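Kavia Workshop, Karkgate
Thread: care of the hand-held gripper pair at the sink station

1/ The sink station at Karkgate returns to its normal schedule today. The posts below set out how the gripper pair is maintained. Questions may be sent to So-ying Fang.

2/ Finger pads are inspected every 40 operating hours. Pads with a torn edge are replaced in pairs, left and right finger together. Spares are kept in the Hultevov drawer.

3/ The left gripper was slow to close last week. Chin-lung Yuen traced the fault to a worn pivot pin and fitted a new one. The unit has since completed 50 test grips.

4/ Marker cubes are wiped with a dry cloth only. Any cube with a scratched or lifted pattern is to be reported before the next session, and the pair is then recalibrated.

5/ Cables must hang clear of the operator's arms and the faucet lever. Please do not tape them to the countertop.

6/ Dish task at the basin, one gripper in each hand, with the pink dish in the center. 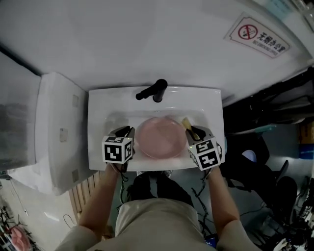 Page last modified: 20 February 2020

7/ Operators should keep both cubes facing outward when reaching toward the back of the basin. Grippers are not to be put under running water.

8/ The next full service is planned for April. Pin-yu Fung will post the hours during which the station is closed.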